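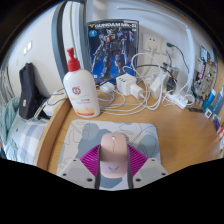
## Re: [desk-swap] Clearing the study desk

On November 24, 2024, Ileana Onu wrote:

> The desk goes to the Plaltport flat next month. Can you tell me what stays on it? I have 27 small things on my list already and would like to stop there.
>
> Also, is the mouse pad the one with the grey-blue blotches? I have a plain one if you want it.

Yes, same pad. I'll keep it, and the pink mouse goes with it.

The white pump bottle with the red top can go in the bathroom box. Please tape the pump down.

The Gundam Mk-II kit is against the wall at the back. It should travel flat, with nothing on top of it. I have a carton 24 inches long that should do.

I'll sort out the white charging cables myself. Any I don't need will go in the Udik drawer.

The desk itself is 114 cm wide, so measure the stairwell before you book the van.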